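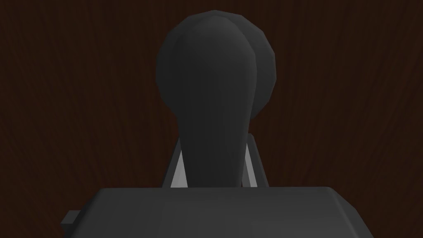
Week 6: Stage talk, or what happens between the songs

Right, last week we did set lists, so you should all have your running orders with you (if you haven't, borrow a neighbour's and nod a lot). This week I want to look at the bits where nobody is playing. I love this topic and I will probably overrun, so please read section 2 before Thursday.

1. Why we're giving it a whole week

Take a set of 12 songs. Leave a short gap after each one for tuning, a swig of water and a look at the floor, and you've got a good few minutes of the evening that most bands never rehearse at all. I certainly didn't! My first band, Drurex, used to fill every gap with the drummer quietly counting in the wrong song.

2. Listening: two live recordings

Both are in the course folder.

Skiketti, the club set. Hardly a word for the first half hour, then one long story about a missed ferry, told over a held organ chord. Notice that the chord is already the opening of the next song. When the story stops, the band is halfway in and the crowd hasn't had time to clap. Listen to it twice, the second time ignoring the words and following the organ.

Uvska, the theatre set. Talk after every single number, most of it about where the songs were written. I find it charming for six songs and a bit wearing after that, but plenty of you will disagree and I'd like to hear why. The room holds 345 and you can hear people answering back from the stalls, so she's really having a conversation.

3. Terms we'll use

Cover talk: speech that hides a job, such as a retune or a change of guitar.
Link: speech that sets up the next song.
Dead air: a gap with neither talk nor sound. Sometimes lovely, if you mean it.
Throwaway: a line said off the mic, or half off it. Very hard to fake.

4. A word on room size

What works in the Hnatiuk Room upstairs won't carry in the main hall, which seats 1444. Small asides vanish in there. Slow down, finish your sentences, and wait for the back rows to laugh (they're always a beat late).

5. For next time

Pick any two songs from your own running order and work out what goes between them. Say it out loud, with the instrument in your hands, as tuning while talking is a separate skill and it does need practice. Keep it under a minute. Please don't write a script, a few words on a card will do.

Bring the card. We start at 10 sharp and the guitarists are going first this time.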